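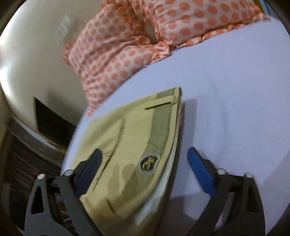 A hand-held gripper holds a folded khaki garment on a bed.

GERKEMMONT, December 4, 2019. Clelteo has opened orders for Halent, a hand-held gripper kit and data service for companies that want robots to fold, turn and put away clothing. The service was previously open only to a small group of trial customers. It is now offered to any business or school with a signed service agreement, the company said in a statement issued Wednesday.

The Halent tool is held by a person and closes two jointed fingers on the item being handled. The inner faces of the fingers carry blue textured pads, which are sold as spare parts and can be replaced without returning the tool. A camera mounted on the tool records each task from the point of view of the gripper, with a wide, rounded field of view that takes in the fingers and the surface in front of them. The recordings are then used to train robot arms fitted with fingers of the same shape.

Clelteo offers the kit in two forms. Under the first, the customer buys the tools, makes its own recordings and sends them to Clelteo for checking and labeling. Under the second, Clelteo supplies trained operators who work in homes and other furnished rooms and deliver a finished set of recordings. Prices for the second form depend on the number of rooms and the kinds of garments requested, and are given on application.

"Our customers asked for bedrooms, with the bedding and the furniture that people own," said Fadime Aydoğan, director of services at Clelteo. "A shirt on a flat white table is a fair place to start. The robot will be sold to someone who keeps a pile of laundry on the bed, and the training material should reflect that."

The company reported that the trial period, which began in March, produced 1,303 accepted recordings covering 461 separate garments. Pants, jackets and other items in heavier cloth made up the largest group. Recordings in which the garment left the view of the camera for most of the task were set aside and are not included in the total.

Operators are asked to work at an even pace and to vary the position of the garment between recordings. Clothing may be presented folded, partly folded or spread out, and the customer may specify which. Snaps, waistbands, linings and pocket openings are listed separately in the labeling guide, as each affects where the fingers can close on the cloth.

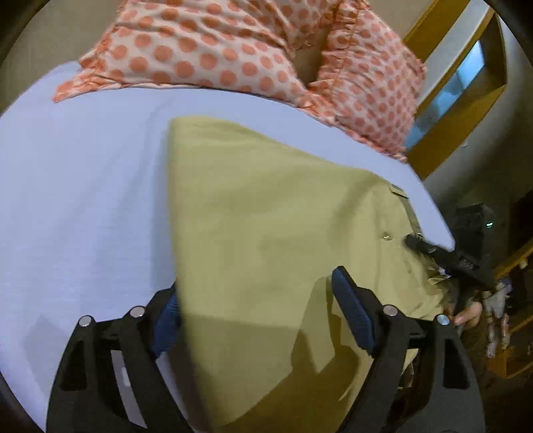 Tasks that call for more than one point of contact are covered by a separate section of the agreement. A customer may ask for one person to hold or guide the cloth by hand while the gripper is in use, or for a second tool to work on the same garment. These recordings are labeled by hand and take longer to process. Clelteo said that delivery times for this work will be confirmed in writing before an order is accepted.

Petersen, a supplier of laundry equipment to hotels and care homes, took part in the trial and has placed an order for the full service. The firm intends to use the recordings in the development of a folding station for small laundries. In a written comment, Petersen described the tool as comfortable to use for sessions of roughly 40 minutes, after which its staff changed over. The firm also asked for a lighter grip and a clearer signal when recording has stopped. Clelteo said the second request has been met in the version now on sale. The first remains under review.

The service does not include a robot arm. Customers who do not own one may send recordings to a partner laboratory for testing, at additional cost. Clelteo makes no claim as to how a trained arm will perform on garments that do not appear in the recordings, and the agreement states this in its opening section.

Rooms used for recording are covered by a consent form signed by the householder. Faces, mail and family photographs are removed from recordings before delivery, and a householder may withdraw consent up to the date on which the material is sent to the customer.

Orders are being taken through the Clelteo office in Gerkemmont. Schools and public research groups may apply for a reduced rate on the kit; the reduced rate does not apply to the operator service. Spare pads and finger joints are in stock and may be ordered separately.

RELATED ITEMS
Petersen to close older pressing line at Gerkemmont plant
Clelteo names new head of operator training
Folding machines for small laundries: what buyers are asking
Consent forms for recording in private homes revised
Halent labeling guide, second edition, now available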